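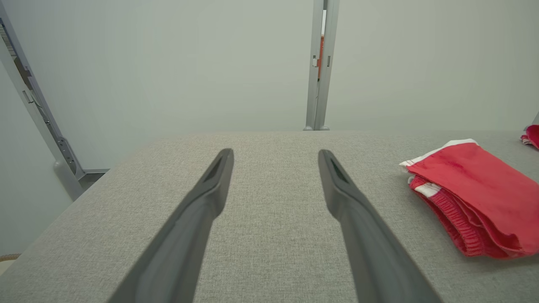 Author: Nurkell

4. Teaching a folding task by remote control

This section is for the operator who records the demonstrations. Before you begin, the arm must be mounted and the wrist camera must be set up as in section 3.

4.1 Preparing the table

1. Stretch the table cover until it has no waves. The gray woven cover is a good choice for red or other strong colors, and the camera view from the wrist shows the border of the cloth clearly.
2. Lay the garment flat on one side of the table and keep the middle free. The open fingers need this space when they come down.
3. Bring the arm to the start pose. In the wrist view you should see both fingers with a wide gap between the tips, and the far edge of the table behind them.
4. Check that the garment is visible in the same view. It may be partly outside on the right, but the side you want to grasp first must be inside.

Note: The slots near the fingertips must be clean. Remove lint with a dry brush, never with a metal tool.

4.2 Recording

1. Hold the Prunley hand controller in a relaxed position and press the side button for 2 seconds. The arm now follows your hand.
2. Set the speed limit to 40 percent. Experienced operators can go up to 80, but not in the first session.
3. Move above the waistband or a hem, lower the fingers slowly and close them. Wait a short moment before you lift.
4. Make the fold in one movement, if you can. Small corrections are allowed – the software learns from them also.
5. Open the fingers fully and return to the start pose. Release the side button to finish the recording.

CAUTION: Do not press the fingertips into the table. If you feel vibration in the controller, lift the arm at once.

CAUTION: Keep your hands out of the space between the table and the frame posts while the side button is pressed.

4.3 Saving or deleting

Every recording is shown in the Clekerdale window with a small preview. Delete it if the garment slipped from the fingers before the fold was finished. If the same mistake happens 3 times, stop and repeat the finger calibration in section 3.5.

Change the position of the garment a little before the next recording.

Last revised 22 May 2025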